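Visit report: the Skanano recovery works
By Kibet Nyaga

The Skanano works takes in office electronics at the end of their service life and separates them into reusable parts, metals and board fractions. I attended the February open day, which covered intake, weighing, data handling and the shredder line operated under contract by Bennani. The smelting side is off site and was not shown.

Intake is by pallet. Each pallet is weighed on a floor scale, given a lot number and held in a covered bay until the sender's paperwork has been matched. Lots with missing paperwork stay in the bay. Storage drives are pulled at the first station and go into locked bins, which are weighed again before they leave the room. The two weights are compared with the drive count on the certificate. Desktop machines are opened flat on their sides, with the panel off.

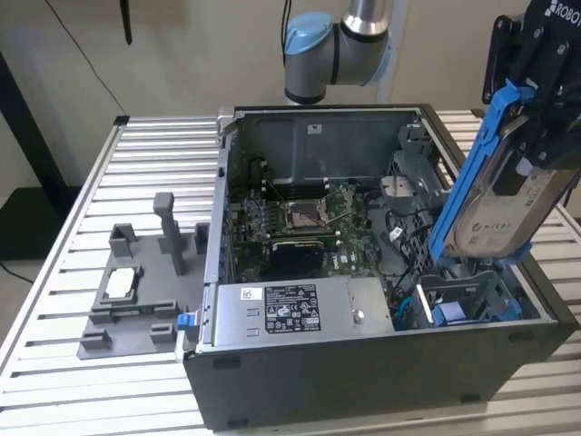
Does the works wipe drives or destroy them?
Drives under contract are destroyed by default. A sender can ask for wiping in writing, and those drives are tested and logged under a separate lot number.

The shredder line has 4 stages: coarse shred, magnet, eddy current and optical sort. Steel leaves at the magnet and drops to a skip below floor level. The eddy current section throws aluminum clear of the plastics. Output is sampled every shift, and the samples are ashed and assayed in a small laboratory next to the control room. The guide put the moisture limit for the optical sorter at around 3 percent, above which fines stick to the belt and the reject rate climbs.

Boards do not go through the shredder whole if they can be avoided there. They are graded by content, and the grade sets the price paid by the smelter.

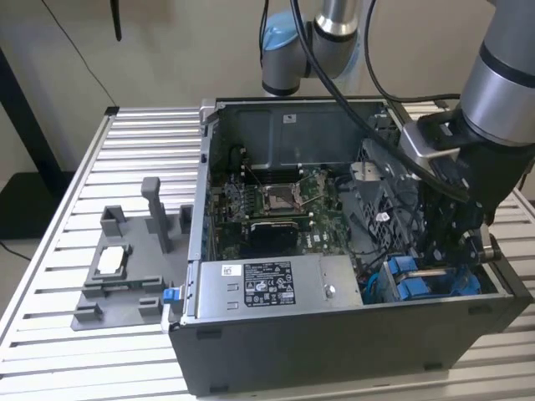 Vol. 2, page 3

Dust control was the most thorough part of the tour. Extraction hoods sit over the coarse shred inlet and both transfer points, and the ducts run to a Mikov bag filter on the north wall. Pressure drop across the bags is displayed at the control desk. Filter dust is drummed and sold with the fines, as it carries enough copper to be worth the freight. 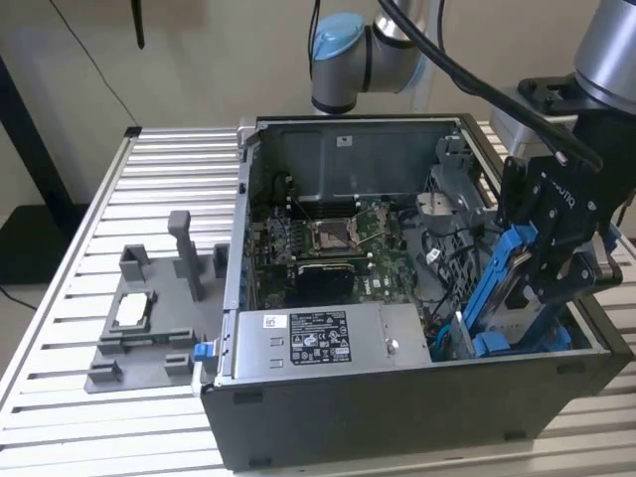
Noise was less well handled. The enclosure around the coarse shredder has its doors on the aisle side, and conversation was not possible with one of them open. Ear protection was issued at the gate. A second set of doors has been ordered from Pistell.

Batteries are kept in a detached building with sand bins and a heat camera.

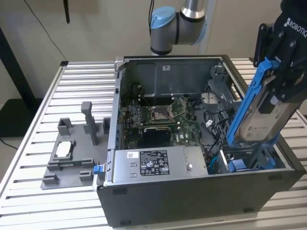
Terminals are taped before storage and the drums are vented. Visitors may look in from the doorway only. The tour ended at the weighbridge, where outgoing loads are checked against the lot totals. Closing figures by lot were not available on the day and have been requested.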